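Textile Testing Technician (Knitwear and Household Fabrics)
Prendbridge Materials Laboratory
Location: Bunmont
Full time, ongoing
Reference: PML-86
Applications close: 02/10/2026

About the laboratory

Prendbridge tests fabrics and finished garments for manufacturers, importers and retailers. Work is carried out at one site in Bunmont, in a conditioned laboratory, a wet room and a sample store. Most samples are knits: T-shirt jersey, fleece, rib, interlock and sweater fabric. The remainder is towelling, bed linen and a small amount of upholstery cloth.

The laboratory receives nearly 700 samples a month outside the winter peak. Results are reported to the client in writing and kept on file with the retained cutting.

The position

The technician reports to the laboratory supervisor, Obinna Balogun, and works mainly on physical testing. Some colour fastness work is included when the wet room is short of staff. The position replaces a technician who moved to the Arkton office in June.

Duties

Log incoming samples, check them against the client's request form and label them.
Condition samples before testing and record the temperature and humidity of the room.
Mark and cut specimens along the wale and course directions, keeping clear of the selvedge.
Measure mass per unit area, thickness and stitch density.
Carry out pilling, abrasion, bursting strength and seam strength tests.
Measure dimensional change and spirality after washing and drying.
Grade pilled specimens in the viewing cabinet against reference photographs.
Enter results and draft test reports for the supervisor's signature.
Clean and check the equipment, including the Mühlbauer abrasion tester, and keep its service log.
Discard retained cuttings at the end of the storage period.

Fabric types

Applicants should be comfortable telling common knit structures apart by eye and with a pick glass. Mélange and marled fabrics make up a large share of the work. They need more care at grading, as the mixed fibre colour can hide light fuzzing and small pills. Two technicians grade each mélange specimen independently. Where the grades differ by more than half a step, a third grading is done.
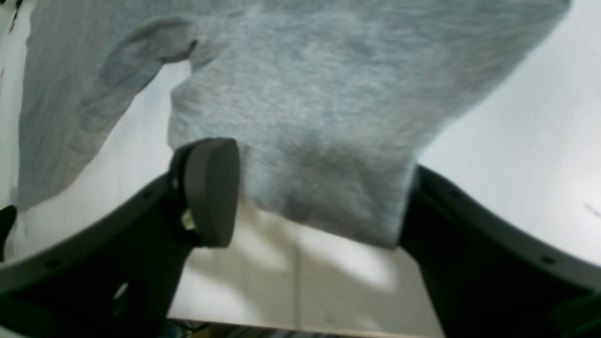

Heathered grey knit, pale and darker blue-grey fibres.

Edge curl is a further difficulty with single jersey. Specimens are laid flat without tension and left to relax before they are marked. Stretching a specimen to make it lie flat is treated as a handling fault, and the specimen is cut again.

Selection criteria — essential

A certificate or diploma in textile technology, laboratory techniques or a related field, or two years of paid work in a testing laboratory.
Accurate measuring and record keeping.
Normal colour vision. A screening test is given at interview.
Ability to follow a written test method without variation and to report any departure from it.
Ability to lift fabric rolls with a trolley or a second person, and to stand for much of the shift.

Selection criteria — desirable

Experience grading pilling or colour fastness.
Working knowledge of measurement uncertainty.
Experience in a laboratory that is audited by an outside body.
A current driver's licence. Samples are collected from the Arkton office every second week.

Hours and conditions

The position is 36 hours a week, worked between 7.30 am and 5 pm. Start and finish times are set by roster. Overtime is offered during the winter peak and is voluntary. Pay is set by the laboratory's technician scale, and the starting step depends on qualifications and experience. Safety footwear and laboratory coats are supplied. There is free parking behind the building; the nearest bus stop is 200 metres from the front gate.

The first three months are probationary. During this time the technician is trained and signed off on each method separately, and does not release results on a method until signed off.

How to apply

Send a résumé and a covering letter of no more than two pages to Vicente Navarrete, Operations Manager, quoting the reference number. The letter should respond to each of the essential criteria. Include contact details for two referees, one of whom must be a current or recent supervisor. Referees are contacted only after interview.

Shortlisted applicants will be asked to complete a practical exercise at the laboratory, consisting of specimen marking, cutting and weighing. Allow half a day for the exercise and interview. Applicants must have the right to work without sponsorship. Late applications are not accepted.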